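I've been a shift rep at the Ellach hospital laundry for long enough to have sat through three strike votes, and I want to say something that's going to annoy a few of my friends: we should stop threatening dates we don't mean to keep.

You know how it goes. The talks stall, somebody gets mad, and by the end of the meeting we've told the papers we're walking out on Tuesday. Then the weekend comes and the phones start going. A member has surgery booked. The other side sends over half an offer. And by Monday night the date has slid to "early June," and everyone who had lined up a babysitter or borrowed grocery money from their sister feels like an idiot. (I was one of them the last time. My sister still brings it up.)

I get why we do it! A date makes people sit up. Aranka Juhász, who chaired our branch before me, used to say a union without a deadline is a book club, and I laughed every time. But she also never named a day until she had the picket rota filled in, in pen, with the night crew on it. That's the bit we've forgotten. We do the announcement first and the rota later, and management has figured this out. Why would they hurry? They've watched us blink.

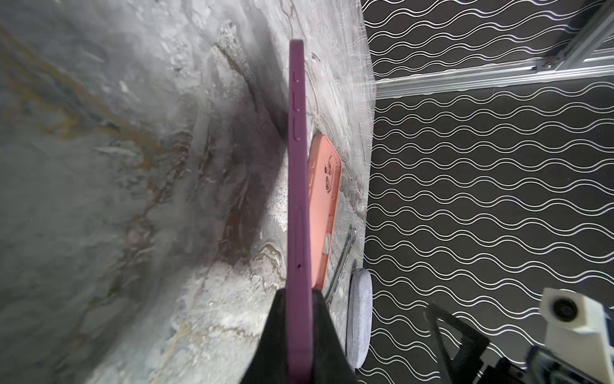 And it costs us more than pride. We have 220 members on this site, and the hardship fund stands at $1,955. Do the math on that one, it takes about as long as a sneeze. I'm not saying we can't strike with a small fund, people have done it with less, but I am saying the people across the table can divide too. If we spent one spring building that fund up and keeping our mouths shut, I think the next letter we sent would get opened a whole lot faster.

Hằng Vũ on the folding line disagrees with me, and she's no pushover, so let me be fair to her. Her view is that postponing shows we're reasonable. We gave them time, we were thinking of the patients, and if it comes to a walkout the public will remember that. Okay, sure, once. I was fine with the first delay. The second one I had to explain to a guy who works 2 jobs and had already swapped shifts at the other one, and I didn't have anything to tell him except "the executive met." He didn't say much. He hasn't been to a meeting since.

So what would I do? I'd take the vote and then leave the date blank. Give the reps the power to fill it in, tell the members privately what has to be in place first, and when it's in place, go. If a real offer turns up, put the whole thing in front of the members, all the pages, and let them decide whether to call it off. I don't love it when a handful of us make that call in the back room at Gastach's over cold fries, and I say that as someone who was eating the fries.

The next branch meeting is in June and I'll be bringing this as a motion. Come and vote against me if you like, but please come.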